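ホーム 検索 通知 メッセージ プロフィール

当サイトではCookieを使用しています。閲覧を続けると、Cookieの使用に同意したものとみなされます。[同意する] [設定]

カフェインを夕方以降やめて4週間たったので、だらだら書きます。長いです。興味ない人はミュートしてね

きっかけは6月に入ってから全然眠れなくなったこと。夜中の2時に天井見ながら、そういえば夕飯のあとに濃い紅茶を飲んでるな…とやっと気づいた。遅い

もともとコーヒーより紅茶派で、ティーバッグをためこむタイプです。お茶は木の箱で仕切ってあるのがいちばん選びやすい。冷たくするなら透明のカップがいい、色が見えるから
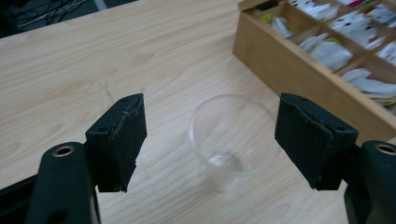
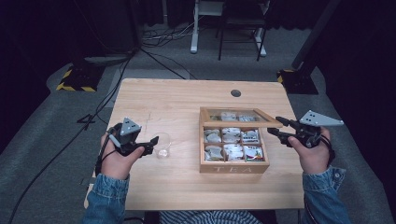
■ 1週目:普通につらい

やめた初日から頭が重い。昼まで飲んでいいルールにしたのに、夕方になると口が勝手に紅茶を欲しがる。白湯で我慢したけど、白湯って本当に白湯の味しかしないのね

職場のHiba Masriさんに話したら「麦茶じゃだめなの?」と言われて、あっ…となった。日本に来て長いHibaさんのほうが麦茶に詳しい。鍋で煮出して、火を止めてから放置するのがおいしいらしい

やってみたら香ばしさが全然違った!今まで水出しでさぼってたのを反省してます。でも翌日からまた水出しに戻りました、暑いので

■ 2週目:ハーブティー沼

Hendportの地下のお茶売り場に行って、ノンカフェインの棚を端から見てきた。店員さんがすごく親切で、結局ルイボスとカモミールとレモングラスを買って帰る。財布が軽い

ルイボスは最初「薬?」って思ったのに、牛乳を入れたら急に好きになった。カモミールはごめん、まだ仲良くなれてない。りんごっぽいってみんな言うけど私には干し草です

レモングラスは濃いめに淹れて氷にどばっと。これは優勝。夕飯が餃子の日に特に合う

■ 温度の話

緑茶を80度で淹れなさいというのは知ってたけど、温度計を使ったことがなかった。Osicoの安いやつを買ってちゃんと測ったら、朝の煎茶がびっくりするほど甘い。今まで熱湯で渋くしてたのか〜

ハーブは逆に熱湯でいいみたい。ふたをして蒸らすと香りが逃げない。マグに小皿をのせるだけで十分です

■ で、眠れるようになったのか

これがまた微妙で、寝つきは良くなった気がする。でも同じ時期にスマホを寝室に持ちこむのもやめたので、どっちのおかげかわからん。実験としては0点

Elias Kanaanくんに「両方続ければいいじゃん」と言われた。はい、その通りです

続けるコツというほどでもないけど、夜に飲むものを昼のうちに決めておくと楽。疲れた頭で棚の前に立つと、手がアールグレイに伸びるんだよね…

■ 聞かれたので追記

カフェインレスの紅茶はどう?というリプをいくつかもらいました。1000円くらいの缶を試し中。香りはいいけど後味がちょっと薄い、ミルクティーにするなら全然あり

ハーブは体質や薬との相性もあるみたいなので、気になる人はお医者さんか薬剤師さんに聞いてね

カモミールと仲良くなる方法も募集してます。はちみつはもう試した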